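Three weeks with the Flemix head camera kit

I have been wanting to write this one up since the parcel turned up in December. The Flemix kit is a small camera on a padded headband, a battery that clips to your belt, and a licence for Ganeo, the software that turns what you recorded into something a robot arm can learn from. You wear it, you do an ordinary job with your own two hands, and at the end you have footage with the hand positions already worked out. I love it. I have a few grumbles too, and I'll get to them.

My chosen job was shelf tidying. Our arm at the workshop (a second-hand Chacko, slow but very patient) can pick up a box all day long, but bottles standing one behind another defeat it. So off I went to the cleaning aisle on a Friday, with the shop's blessing, to handle bottles for a morning. 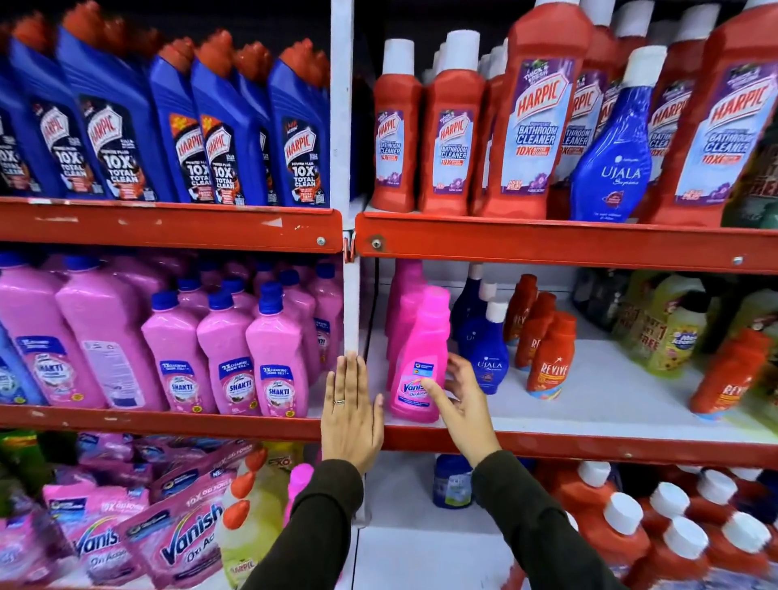

Right hand on the Vanish, left hand held flat by the post.

What impressed me straight away was the view. With the band set properly you get both hands and several shelves at once, and the lettering on the nearer bottles is perfectly readable. I had expected to spend hours sorting clips by product. Ganeo let me search for "Harpic" and pulled up 64 clips, and the few I opened were all good. It does get muddled between the Harpic bathroom bottles and other red ones further down, but so do I!

The hand tracking is the star. Long sleeves worried me, and so did my ring, because the last kit I tried (a Broltine, since returned) lost my fingers every time they curled round something. Flemix holds on nicely. It draws a little skeleton over each hand and keeps drawing it when a thumb goes behind a bottle, and when it isn't sure it turns the joints grey so you can throw those bits out.

I also like that it copes with two hands doing different things. Flat palm on one bottle, fingers round the neck of the next — that sort of move is second nature to us and awful to program by hand. Ganeo tags each hand separately, so I could pull out every clip with one hand flat and one hand gripping and feed only those to the arm.
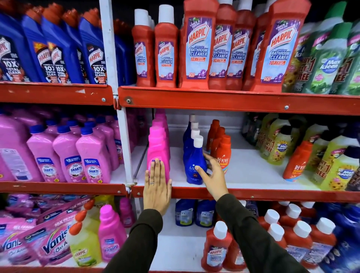

The grumbles

The battery gives you 3 hours, and it gets warm against your hip well before that. The headband slips if you look down at low shelves a lot, and there is no spare pad in the box. Exporting is slow as well. I left 1,000 clips going overnight and came back to a progress bar at 9 per cent, then found I'd ticked the full-resolution box. My own fault, but a warning would have been kind.

Support, on the other hand, was lovely. Chiến Tôn answered my email the same evening and sent a settings file that sorted out the export.

Would I buy it again?

Yes, and I'm already eyeing up a second band so that two of us can record together. The Chacko has had its first go with the new clips and is reaching between bottles in a way it never did before — still clumsy, still knocking the odd one, but I was grinning like mad. Next I want to try tins, and perhaps the pouches, which flop about and will be a proper test.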